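The Green Plate

After her aunt Lenuța died, Corina Vlad took the train to Skukstead to empty the apartment. It was November and already dark at four. Iulian Ene came with her, because he had strong arms and did not talk much.

"Start with the dishes," he said. "Dishes are easy."

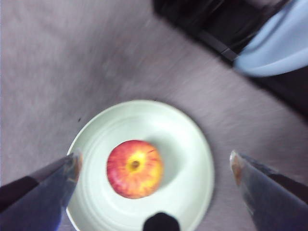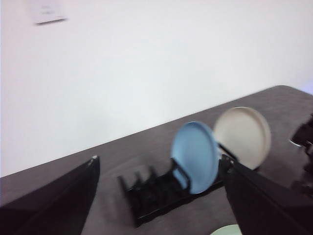
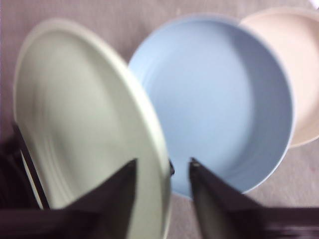
The apple on the green plate, the rack on the table, the green plate beside the blue bowl.

They were not easy. Corina knew every plate. The blue one was for bread, the beige one was for guests, and the green one belonged to her uncle Virgil, who ate one apple each evening and left only the stem.

"He said he ate 77 apples in one winter," she said. "My aunt said it was 101, and she was the one who paid for them."

Iulian smiled and went on wrapping the bowls in newspaper. He wrote KITCHEN on the box, then crossed it out and wrote CORINA.

"Where will you put all this?" he asked.

"I have one shelf."

She washed the green plate, although it was clean, and dried it slowly with her sleeve. Then she put it in her own bag, between two sweaters – and the apple she put in her coat pocket, for the train at eight.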